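Why Does Metal Get Scratched?

Metal feels very hard, so it may seem odd that a metal bin can wear out. Each time something slides or drops inside, it can leave a tiny mark. One mark is hard to see. After 1,270 of them, the metal starts to look cloudy.

Look at the bottom of a bin that holds blocks. The silvery metal has cloudy patches, and one of the sloping sides has dark scratches and a whitish band with ragged edges.

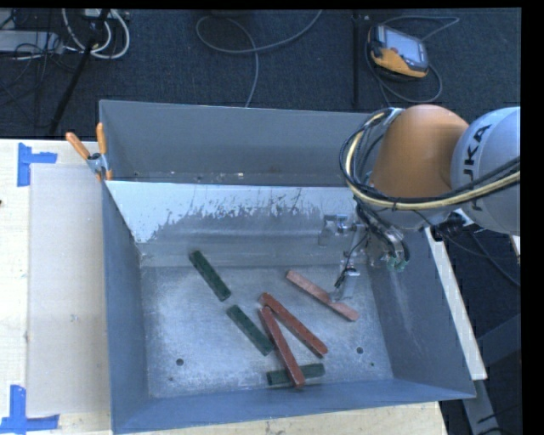 Readers at Plillosberg wanted to know if a scratched bin is still good for storing blocks. Yes, it usually is. Scratches change how the metal looks long before they make it weak.

Try this at home - ask a grown-up for an old baking pan. Slide a block across it 12 times, then tilt the pan under a lamp. Fine lines show up best when light comes from the side.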